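Solenoid latch on a garden gate drops out after a few minutes, supply looks fine

Posted in: Electrical and low voltage > Gates, locks and door hardware
Tags: solenoid, 12 V, duty cycle, voltage drop

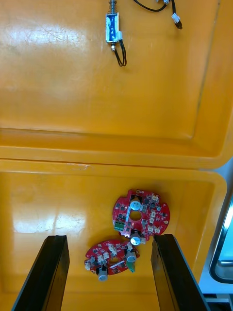 gatepost_south

I have a pedestrian gate at the end of a long side yard. The latch is held shut by a spring bolt, and a small 12 V DC push-pull solenoid pulls the bolt back when a button in the kitchen is pressed. The gate is then pushed open by hand. The arrangement worked for most of a year. In February I changed the control so the gate could be left unlocked for deliveries: a toggle switch in parallel with the button, so the coil stays energized until I turn it off.

Since then the behavior is as follows.

Cold start, button only: bolt retracts fully, clean sound, every time.

Toggle on: bolt retracts fully and holds. After several minutes it either creeps forward or drops out completely. If I switch off and on again right away, it moves partway or only hums. If I leave it off for half an hour it works again.

Supply: 12 V, 5 A switching unit in the kitchen cabinet, sold under the Kirance name. Measured 12.1 V at its terminals with the coil on.

Cable: 70 feet of two-conductor bell wire, 20 gauge, stapled under the fence rail.

Coil: resistance measured cold at the leads is 5 ohms. I do not have a data sheet. The seller listed it only as "12 V, strong pull."

What I have tried: cleaned and greased the bolt, shortened the return spring by two turns, replaced the toggle switch. None of these made a difference. I also swapped the power supply for another of the same rating, with the same result.

My assumption is that the supply is folding back under continuous load, but the voltage at its terminals does not change when the bolt drops out. Should I buy a larger supply? Skokham has a 10 A unit at a fair price. Or is the solenoid defective?

ohm_on_the_range

The supply is fine and a larger one will change nothing. You have two separate faults that add together, and both are visible in the numbers you posted.

First, voltage drop in the cable. Copper wire in 20 gauge is close to 10 ohms per 1,000 feet. Your run is 70 feet one way, so the current travels 140 feet out and back. That gives 1.4 ohms of wire in series with a 5 ohm coil. Total is 6.4 ohms, current is 12.1 divided by 6.4, or 1.9 A. The coil sees 1.9 times 5, or 9.5 V. You are already more than 2 V short at the gate with everything cold. Measure at the coil leads with the coil energized and you should read something close to that. Measuring at the kitchen end tells you only that the supply is regulating.

Second, coil heating. At 9.5 V the coil dissipates 18 W. That is a large amount of heat for a small solenoid. Parts in that size are normally wound for intermittent duty, which means short pulses with rest between them. Copper gains resistance as it heats, by 0.39 percent per degree C. If the winding rises 80 degrees, the resistance goes from 5 ohms to 6.6. Total loop resistance becomes 8.0 and current falls to 1.5 A. Pull force in a solenoid varies roughly with the square of the current while the iron is not saturated, so you lose well over a third of the force between a cold start and a hot coil. Your return spring does not lose any. At some temperature the spring wins.

This also accounts for the hot restart. A solenoid has much less force with the plunger extended than with the plunger seated, so a hot coil that can barely hold has little chance of pulling in again.

To confirm without taking anything apart:

1. Let the coil cool for an hour. Disconnect one lead and measure resistance.
2. Reconnect, turn the toggle on and wait for dropout.
3. Switch off, disconnect the lead and measure again within a few seconds.

If the second reading is 20 percent or more above the first, the heating is confirmed. Do not touch the body of the solenoid after step 2. A coil that has been overdriven can burn skin, and the varnish on the winding may already be damaged. A smell like scorched paint is a bad sign.

Fixes, in the order I would try them:

a) Stop holding the gate open electrically. Remove the toggle and fit a mechanical hold-back on the bolt. This costs very little and removes the fault entirely.

b) Change the solenoid for one rated for continuous duty at 12 V. It will be physically bigger for the same force, with a higher coil resistance and a lower current. The lower current also reduces your cable loss.

c) Keep the part and use pull-and-hold drive. Full voltage for half a second to pull in, then reduced average current to hold. A seated plunger needs only a fraction of the pull-in current. Ready-made modules are sold for this, usually called peak-and-hold or power-saver drivers. Mount it at the gate end if the box is dry.

d) Reverse the logic. Fit a fail-safe electric strike and let it draw power while locked. I list this for completeness. It is the wrong choice for a garden gate because a power cut unlocks it.

Whichever you choose, replace the bell wire if the new part draws more than an amp. 16 gauge cuts the drop to 40 percent of what you have now.

One more item. You did not mention a flyback diode. A coil that size makes a considerable spike when the contacts open, and it will pit the switch. Put a 1N4007 across the coil leads with the banded end to positive. If your old toggle was pitted, that is the reason.

tallow_and_tin

Get the bigger supply anyway, they run cooler. I had the same thing on a chicken house door and turned the voltage up to 14 with the little screw next to the terminals. Has held fine since last summer. Could also be water in the solenoid, they are not sealed. Mine had rust on the plunger and I wiped it with 3-in-1 oil.

ohm_on_the_range

Turning up the voltage raises the heat by the square of the increase. From 12 to 14 V is 36 percent more power in the coil before it warms up. If the door solenoid is pulsed for a second or two at a time, it will tolerate that. Held on continuously, it will fail sooner. The rust point is reasonable. Check that the plunger slides freely with the power off, and keep oil off it if the gate is dusty, as it collects grit. Dry graphite is better.

gatepost_south

Results from the test above.

Cold resistance: 5.0 ohms. Resistance just after dropout: 6.5 ohms.
Voltage at coil leads, cold, energized: 9.4 V.
Voltage at coil leads just before dropout: 9.9 V.

The voltage at the coil went up as it heated, which confused me until I worked through the divider. Higher coil resistance takes a larger share, but the current is still down, from 1.88 A to 1.52 A.

Time from switch-on to dropout was 5 minutes on the first run and under four on the second, which I started before it had fully cooled.

The plunger slides freely. There is a slight brown tint to the tape around the winding and a faint smell, so I am treating this solenoid as used up even though it still operates.

I have removed the toggle and the gate is back on the push button. For deliveries I have drilled the bolt housing and fitted a drop pin that holds the bolt back. A diode is now across the coil. I ordered a continuous-duty unit from Dierckx with a 24 ohm coil, 0.5 A at 12 V, and will keep the bell wire for now. By my arithmetic the drop at half an amp is 0.7 V, which is inside the 10 percent tolerance on their sheet.

One question remains. The new part is specified for a 37 mm bolt pattern and my bracket, which came from an Ullthorpe gate kit, has slots at a different spacing. Is there any harm in mounting it with two screws instead of four?

ohm_on_the_range

Two screws are enough if they are on a diagonal and the body cannot rock. Use lock washers. What matters more is alignment. The plunger has to travel in line with the bolt, because side load adds friction and you have less force to spare with a continuous-duty part. Link them with a clevis that has a little play in it and do not bolt the two rigidly together.

Check the stroke on the sheet as well. Force is quoted at a stated stroke and drops quickly beyond it. If your bolt needs 10 mm of travel and the force is quoted at 5 mm, use the curve and ignore the headline figure. Also put back the two turns you cut from the spring, or fit a new one. A weak return spring leaves the bolt partly extended in cold weather, and the gate will look latched when it is not.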